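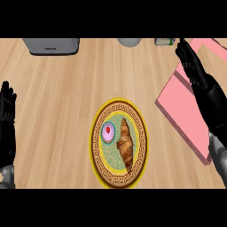 *Yellow rim, brown Greek key band, green middle. The plate that started this whole argument.*

**Thread: Mixing patterned plates with a plain table, yes or no?**

**plumgravy71**

OK so I have been eating off plain white plates for my entire adult life and I am bored. Bored! I want something like the one up top, with a loud rim and a busy border, on a light wood table with no tablecloth. My sister says it'll look like a diner that closed. My husband says he doesn't care as long as the plates go in the dishwasher (they will be going in the dishwasher, I am not hand washing for anyone).

What I've got so far: a set of the Tremenora dinner plates in my cart, mustard with a brown border, service for eight, 290 dollars. That's a lot for me. Talk me into it or out of it.

**kettle_and_crumb**

Into it! I switched to patterned plates in July and dinner got more fun overnight. Mine are blue with a rope border and I use them on bare pine. The wood calms everything down. I'd be more worried about a patterned plate on a patterned cloth, that's where my eyes start to cross.

**DocksideRuth**

Going to be the grump here. Green centers make food look sad. I had a set with a pale green middle and anything beige on it looked like hospital lunch. Chicken, potatoes, oatmeal, all of it. Tomato soup was fine. I gave the set away after one winter and went back to cream.

**plumgravy71**

Ugh, Ruth, we eat so much beige. The Tremenora ones have a cream center though, the green is just on the picture plate. Does that change your vote?

**DocksideRuth**

Somewhat. Cream center I can live with. 290 is still silly money for plates that will chip.

**halfmoon_tam**

Do they chip, or do YOU chip them lol. I've had Seneviratne stoneware for years with three kids and lost one bowl, which went off the back porch, so I don't blame the bowl.

Greek key is a classic by the way. My grandmother had it on her coffee cups and I never once thought it looked dated. It goes with square stuff, round stuff, old silverware, whatever you've got.

**kettle_and_crumb**

Agree on Greek key. Florals are what date fast.

**ovenmitt_bandit**

Hard disagree on Greek key. To me it says takeout coffee cup, every time. I can't unsee it. If you want a border, do a plain stripe in a strong color. Avik has some with a fat rust stripe and nothing else, and you can buy them one at a time, so you could get two and live with them for a week before you spend real money.

**plumgravy71**

Takeout coffee cup is going to be stuck in my head now, thanks a lot. But buying singles is smart, I didn't know anyone still did that. How much are they?

**ovenmitt_bandit**

I don't remember what I paid, sorry. It was a while ago and there was a sale on. Less than yours per plate, I'm pretty sure.

**Lowell_stacks**

Thrift stores!! I can't believe we got this far down without anyone saying it. I have a full mismatched shelf of yellow and brown plates from the seventies, and I spent 80 dollars on the lot over a couple of years. Only rule I follow is that every plate has to have some yellow in it. They look like they belong together even though no two match.

One caution: some older glazes have lead in them, so I keep the really bright ones up on the wall and eat off the others.

**DocksideRuth**

Lowell's plan is the best one in here. And if you drop one you go find another one, no tears.

**halfmoon_tam**

My only problem with thrifted is stacking. Different rims, different depths, the pile leans and I get nervous every time I open the cabinet. Measure your shelf first.

**plumgravy71**

Update, 11/09/2023. I did a little of everything. Took the Tremenora set out of the cart (I know, kettle, I know) and bought two Avik stripe plates, plus a thrifted one with a yellow rim that looks a lot like the one in the picture, Greek key and all. Sorry, bandit. It's my favorite of the three and I had eggs on it this morning.

The table stays bare for now. My sister is coming to dinner and she's getting the loudest plate.

**ovenmitt_bandit**

Enjoy your coffee cup :)

**kettle_and_crumb**

Two stripes and a key is a great start. Does anyone have thoughts on bowls? I've been looking at the Rulimska ones in dark red and can't decide if they'd fight with my blue.

**Lowell_stacks**

Start a new thread for bowls, I have a LOT to say about bowls.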